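Bikerard para su célula de montaje por un fallo en el agarre

Akeck, 11 de septiembre de 2018

Parada la célula robotizada de Bikerard en Akeck. Un fallo en el control de fuerza de la pinza dejó 29 paneles dañados en un solo turno, según un aviso interno que la empresa ha enviado a sus clientes. Sin heridos. La línea manual sigue en marcha, a menor ritmo.

El problema saltó a primera hora. El brazo bajaba a por el panel, cerraba los dedos y seguía apretando después de recibir la señal de parada. El sensor daba un valor normal, la pinza no. Marcas en el canto, esquinas vencidas y, en varias unidades, la ventana de la pantalla rajada por dentro, un daño que a simple vista no se aprecia y que solo salió en la prueba de encendido.

Los operarios tardaron en relacionar una cosa con otra. Los primeros rechazos se atribuyeron a un lote malo de piezas y se apartaron sin más. Cuando el control final devolvió la cuarta bandeja, el jefe de turno mandó parar. Para entonces la célula llevaba 40 minutos trabajando asi.

La operación, sobre el papel, es sencilla. El panel viene con el adhesivo ya puesto y su protector, se coloca en un soporte que lo sujeta por las esquinas y el robot lo recoge para llevarlo al siguiente puesto. El margen es pequeño: las pestañas del soporte dejan poco sitio a los dedos, y si la pieza no sale limpia a la primera el brazo tira.
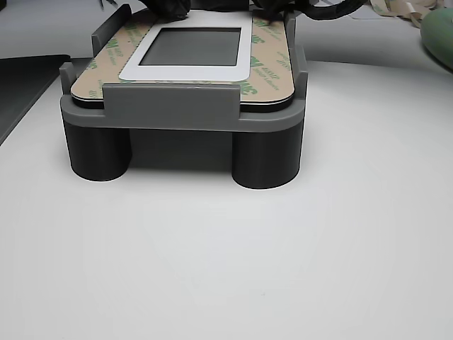 Un panel con protector adhesivo de 3M, en el soporte impreso en 3D.

Ahí está la segunda parte del asunto. Itedness, la firma que integró la célula, reconoce que el programa no distinguía entre una pieza atascada y una pieza más pesada de lo previsto. En los dos casos, más fuerza. El límite que debía cortar el movimiento estaba puesto en otra rutina, la de pruebas, y se perdió con la actualización de junio. Nadie lo echó en falta porque el robot funcionó bien durante semanas.

La empresa integradora ha retirado esa versión y ha vuelto a la anterior. También pide a otras plantas con el mismo programa que revisen el valor de corte antes de arrancar, y que no se fíen de la pantalla de mando: el aviso de exceso de fuerza aparece en ella, pero no detiene nada. Hay 8 instalaciones afectadas, todas avisadas ya según Itedness.

Queda por aclarar la cuestión de seguridad. La célula de Akeck tiene vallado y puerta con enclavamiento, y la puerta respondió bien. Otra cosa es el modo de ajuste, en el que un técnico puede trabajar con las manos cerca de la pinza a velocidad reducida. Velocidad reducida, sí, pero la fuerza era la misma. Bikerard ha prohibido ese modo hasta nuevo aviso.

El pedido que estaba en curso, 600 unidades para Hamdan, saldrá con retraso. Hamdan ha pedido que se vuelva a probar todo lo montado en la célula desde la actualización, incluido lo que ya tiene en almacén. Bikerard acepta y asume el coste, no ha dado cifra.

Sin fecha para la vuelta al trabajo del robot. Antes habrá una prueba con piezas de desecho y un limitador mecánico en los dedos, que hasta ahora no llevaban. Los soportes tambien se revisan, por si conviene abrir algo más las pestañas traseras. Ampliaremos la información cuando se conozca el resultado.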